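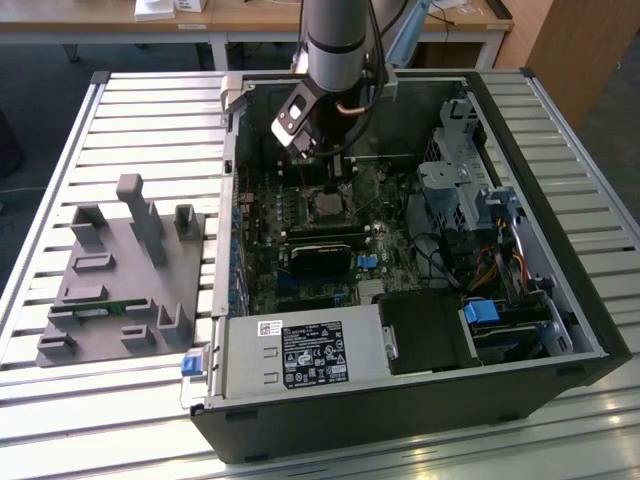 The Cozma method was adopted by the Trelbridge Institute in November, after the review board had rejected two earlier proposals. Under its terms, an arm was to be taught a task by hesitation. Each time the human operator paused, the pause was recorded and given the same weight as the movement. The trial task was the handling of memory modules, and the station was arranged accordingly: the computer on its side with the panel off, the gray fixture plate to its left, a green module lying in one of the slots, and the gripper over the upper part of the motherboard.

The first 3000 attempts were entered in the register without remark. In attempt 3001 the arm stopped above the board for 40 seconds. The software reported no fault. The observer on duty wrote "waiting" in the column reserved for error codes, and was asked to correct the entry.

The observer declined. A second observer was assigned, and the arm stopped again, for 40 seconds, at the same height. The register for that evening contains the word "waiting" in two different hands.

Fornar, which had funded the work, requested an explanation within 9 days. The Institute replied that the operator whose demonstrations had been used was no longer employed there, and that the recordings had been examined. In every one of them, before touching the module, the operator had stopped and listened to something in the corridor.

The corridor was inspected. The trials were then resumed, with the door left open.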